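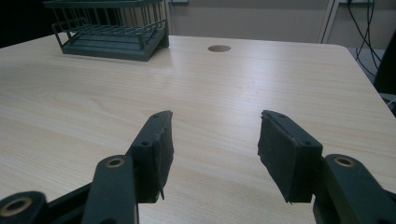

Gripper open over the bench, rack at the back left. Wrist camera view.

Thread: Padding wear and policy success – a small result, comments wanted

bvidal_arroyo
Posting this before we write it up properly, as I'd like people to pick holes in it.

We have been collecting demonstrations with hand-held grippers for the rack task (pick a dish up from the table, put it in a slot in the wire rack, let go). The total is 400 demonstrations. When we trained on all of them the policy did fine on the approach and then did badly at the release. It would let go early, or hang on to the dish and drag it back out.

Vega Prieto went through the set and sorted every demonstration by the state of the finger padding, going by what the wrist camera shows. If the lower edge of the padding was ragged or hanging, it went in the "worn" pile. The fingers at the top of this post would be worn: the left pad has a flap of padding hanging off the bottom and the right one has a rough edge. That left 251 in the "clean" pile.

Trained on the clean pile only, same settings, same number of steps, the release failures dropped to 11 out of 400 test runs. Trained on everything, they were at 20 out of 400. The test runs used new padding both times.

So fewer demonstrations, fewer failures. My reading is that a person holding a gripper with torn padding squeezes harder and opens later without noticing, and the policy learns that timing. I'd be glad to hear other readings.

Begoñe Vidal, Arroyo group

tinsnips
Nice to see somebody sort by hardware state. But 11 against 20 is not a large gap, even over 400 runs. How many training seeds?

bvidal_arroyo
One seed each. More are queued.

tinsnips
Then I wouldn't call it a result yet. We have seen bigger swings than that from changing the seed and nothing else, on an easier task than yours. I'm not saying you're wrong. I'm saying you can't tell from this.

werard_user_4
Agree with tinsnips on the seeds, but I have a different worry. You tested with new padding. Of course the model trained on clean padding does better when tested on clean padding. The fingers are in view in every single image. If the policy is picking up on how the pads look, then all you have shown is that matching the test picture to the training picture helps, and we knew that.

What you need is the other half: both models tested on worn padding. If the clean model is still better there, your squeezing story has some legs. If the clean model gets worse, it's about appearance.

kettlebrook
Or mask the fingers. We paint the lower part of the image a flat grey before it goes into the network and lose very little. In a view like yours the fingers and the link arms take up a good chunk of the lower part, and none of that tells the policy where the rack is.

werard_user_4
It tells the policy how far open the gripper is, though. I wouldn't throw that away for a release problem of all things.

kettlebrook
We feed the opening width in as a number. No need to read it off the picture.

werard_user_4
Fair enough if your width signal is good. Ours lags the video and we got better results leaving the fingers in. I suppose it depends on the tool.

vprieto
I did the sorting, so I can answer a few of these.

We do log width, from the same clock as the camera. On the release frames the worn pile does open later. I lined each one up on the moment the dish touches the bottom of the rack and the worn ones wait longer before the fingers move. I think that is good evidence for Begoñe's reading. It doesn't depend on the policy or on seeds at all, it's in the human data.

Something I should add against our own case: the worn pile is mostly from late in the collection, as you'd expect. By then we had more people taking turns on the grippers, and some of them were new to it. So "worn" and "new person" overlap quite a lot.

tinsnips
That overlap is the most important thing in this thread and it wasn't in the first post.

bvidal_arroyo
It should have been. I took it as given because we'd talked it over here so often. I'll put it in the write-up with a table of who collected what.

pudell_bench
Can you split it by person? Even two people who did both clean and worn would help.

vprieto
There are three who did both. For two of them the late opening is there. For the third I can't see any difference. Small numbers for each, so I wouldn't lean on it.

hollis_m
Practical question from someone about to start collecting. How did you judge "ragged" from the wrist view? On ours the lower edge of the pads is in shadow half the time.

vprieto
By eye, at the first frame where the gripper is open over bare table. The light wood helps, since dark padding stands out against it and a torn edge is easy to see. If I couldn't decide I put it in worn. I only looked at the lower edge of each pad. Wear on the face itself may matter more and I had no way of grading that once the fingers had closed on something.

hollis_m
Thanks. Did a second person check any of them?

vprieto
No. Begoñe is going to do a blind pass over a sample.

kettlebrook
Another cheap check: train a small classifier to tell clean from worn with the fingers masked out. If it can still do it, then something else in the background changed between the two piles, and your policy could be using that. Cables get moved, racks get moved, the blinds go up and down.

werard_user_4
Good idea. I'd bet on it being able to. The rack position alone would do it if it drifted over the weeks.

bvidal_arroyo
We moved the rack on purpose between sessions, so I'd hope it's well mixed, but I haven't checked it against the two piles. Adding it to the list.

troreo_fan
I think people are being a bit hard on this. Whatever the cause, they dropped 149 demonstrations and it got no worse. That's useful to anyone paying people to collect. I'd take "change the pads more often" from this today.

tinsnips
Changing the pads is cheap, so yes, do it. Throwing away 149 demonstrations that somebody spent hours on is a different matter, and I wouldn't do that on one seed. They might be exactly the ones that help when the dish is in an odd place.

troreo_fan
You could keep them for the approach and cut them before the release. Best of both.

vprieto
We did think about cutting them. The trouble is where to cut. If the person was already gripping too hard on the way over, the late opening starts well before the rack. We don't measure force, only width, so I can't say when it begins.

pudell_bench
What are you using for padding? We had a soft foam that went in no time and moved to a stiffer rubber sheet. It lasts, but small plates slip.

bvidal_arroyo
I'd rather leave the material out until the write-up – we changed supplier part way through and I want to get the dates right before I say anything. That is one more thing to split on, I know.

tinsnips
It is.

bvidal_arroyo
Plan so far, from the replies:

More seeds for both sets.
Both models tested on worn padding.
Clean-or-worn classifier with the fingers masked.
Second pass on the sorting.
Release timing split by person and by padding batch.

The first two should be done some time in March. The worn padding test needs a pair of fingers in the right condition, and we are keeping one pair aside for it.

werard_user_4
Take a close photo of that pair before and after each block of runs. They will keep tearing while you test, and you'll want to know how far gone they were at the end.

vprieto
Will do. I'll post the timing plots under this thread when I've cleaned up the axis labels.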